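How to put your band's evening into the town events calendar

Written by Seraina Trummer, updated 9/25/25

Every spring, before the season starts in April, small bands and choirs ask me how they can get their concert listed in the Clunovside calendar. The form is not difficult, but it was made by several people and it shows. I explain the steps in the order I do them myself.

Before you open the form

Write your text in a normal document first. The form closes after some minutes and it does not save anything. You need the name of the act, the name of the hall, the door time, the start time, the ticket price and one contact address. Ask the hall for the exact spelling of its name. The Steinbach hall is listed with its street, and the Genlow rooms are listed by floor, so "Genlow" alone will be sent back to you.

Step 1. Choose the category

Take "Live music" if people come mainly to listen. Take "Social evening" if there is a dinner or a dance with it. You can choose only one. Sigrun Nygård, who reads the entries, moves the wrong ones by hand, and this can take a few days.

Step 2. Write the short text

The short text has a limit of 200 characters, spaces included. Put the kind of music in the first sentence. A reader who does not know your band wants to know if it is folk, brass or rock. Leave out the history of the band here.

Step 3. Write the long text

Here you have 1000 characters. I say who plays, how long the evening is, if there is a break, and if food is sold. If children are welcome, write from which age. Please do not write everything in capital letters, the system will refuse it.

Step 4. Prices and tickets

Write the advance price and the door price in two separate fields. When the concert is free, type a zero. An empty field is shown as "price unknown" and people will call you. If you sell through Faveck, copy the link from the public page and not from your own account page, which other people cannot open.

Step 5. Send and check

Send the entry at least 7 days before the concert. You get an e-mail with a link. Open it and read the date and the door time once more. To change something later, use the same link; a second entry makes a double listing.
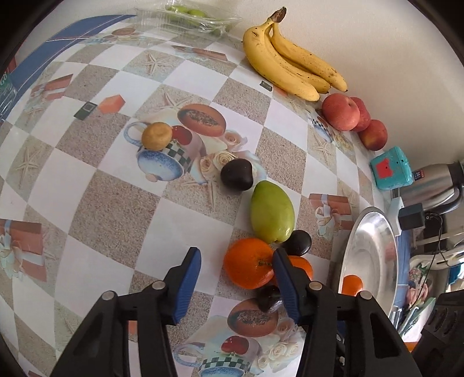 Can I list two concerts on the same evening in one entry?

Make a separate entry for each start time, even when the hall and the band are the same.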